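10月に入って、朝の白湯が急においしくなりました。夏のあいだは氷をガラガラ入れた麦茶ばっかり飲んでいたのに、体って正直ですよね。

で、今日は飲みものの話です。というか、うちの「家で飲む・外で飲む」問題の話。

去年の秋から家計簿をつけているんですが、いちばんびっくりしたのが外で買う飲みもの代でした。駅前のSarnitzで1杯809円のモカ。おいしいんですよ、上のクリームがもったりしていて。でも週に3回飲んでたら、そりゃあね……。レシートを並べたときは、さすがに黙りました。

それで平日は水筒生活に切り替えました。最初に買ったのは口の広いタイプで、洗いやすいのはいいけど、電車で飲むと高確率であごに垂れる(笑)。いま使っているのはGideyの細いほうです。かばんの横ポケットにすっと入るし、パッキンが2つしかないから洗いものも楽。色は迷って迷って、結局いちばん地味な灰色にしました。ふたの内側に茶渋がつくので、週末に重曹でつけ置きしています。

中身はだいたいほうじ茶です。Prakicoの量り売りコーナーで100グラムずつ買って、なくなったらまた行く。大袋のほうが安いのは分かってるんだけど、開けたての香りがどうしても捨てがたくて。ここはケチらないと決めました!

濃いめに煮出したほうじ茶に、あたためた牛乳と黒糖をちょっと。これが夜のごほうびです。お茶は弱火で3分、牛乳は沸騰させない。あとは適当。しょうがのすりおろしを入れる日もあるし、シナモンの日もあります。前に塩をひとつまみ入れてみたら意外と合ったので、甘いのが苦手な人は試してみてください。

コーヒーのほうは、Tolera Workuさんに教わった飲み方がずっと気に入っています。以前通っていた料理教室で隣の席だった人で、小さいカップでゆっくり、おしゃべりしながら何杯か飲むんだそうです。私はつい大きいマグになみなみ注いで、半分冷めたのを流しこむタイプだったので、これはちょっと反省しました。いまは小さいカップを食器棚の手前に置いています。
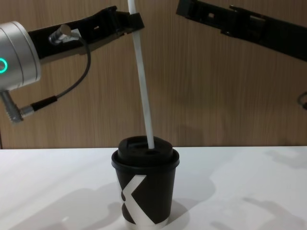 白いテーブルと白いストロー。

ストローといえば、家で冷たいものを飲むときはやっぱり欲しいんですよね。氷が前歯に当たるのが苦手で。紙のはふやけるし、金属のは味が気になるしで、うちの引き出しにはいろんな種類がごちゃっと入ってます。洗って使うなら細いブラシは絶対あったほうがいいです。牛乳系を飲んだあとは、とにかくすぐ水を通す。これだけでだいぶ違います。

そうそう、Sarnitzのモカは禁止にはしていません。月に2回まではよしとしていて、今月の1回目はもう飲んじゃいました。次は月末にとっておくつもりだけど、Prorkimariで買いものをした帰りにちょうど店の前を通るんだよなあ。

次回は、保存びんのふたが開かなくなったときの話を書こうと思います。いまもひとつ、梅シロップのびんが台所で開かないままです。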